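Neltberg Site Users' Group
Minutes of the July meeting, Kovon Building, ground floor

1. Minutes of the previous meeting
Accepted with one correction: under item 4, "Hjaltested" should read "Rason".

2. Water supply and hardness
The Hjaltested line was flushed in the spring. Hardness at the kitchen taps is still above the level agreed with Kovon. The softener is rated for 4,000 liters between regenerations, and the present setting exceeds this. Setting to be lowered. Filter cartridges to be changed every 90 days, with the date written on the housing.

3. Hot water
The storage tank is to be held at 60 degrees C or higher. Return temperature on the Rason loop was logged at 50 and is accepted. The mixing valve on the second floor sticks and will be replaced under the existing contract.

4. Cost sharing
Kovon proposed splitting cartridge costs by floor area. Rason asked for a split by metered use. No agreement. Carried over.

5. Shared rooms
Wall panels and seams to be added to the cleaning schedule. Descaling of kettles moves from quarterly to monthly until item 2 is closed. 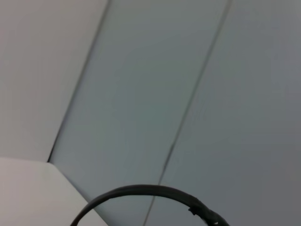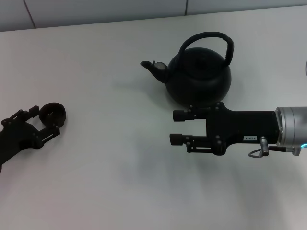 6. Drain survey
Survey covered 100 meters of pipe, from the loading bay to the street connection. Root growth at two joints. Quotes to be obtained for lining and for open-cut repair.

7. Any other business
The stopcock key is missing from the Neltberg plant room. Replacement to be ordered and chained to the wall bracket.

Meeting closed at 4:15 p.m.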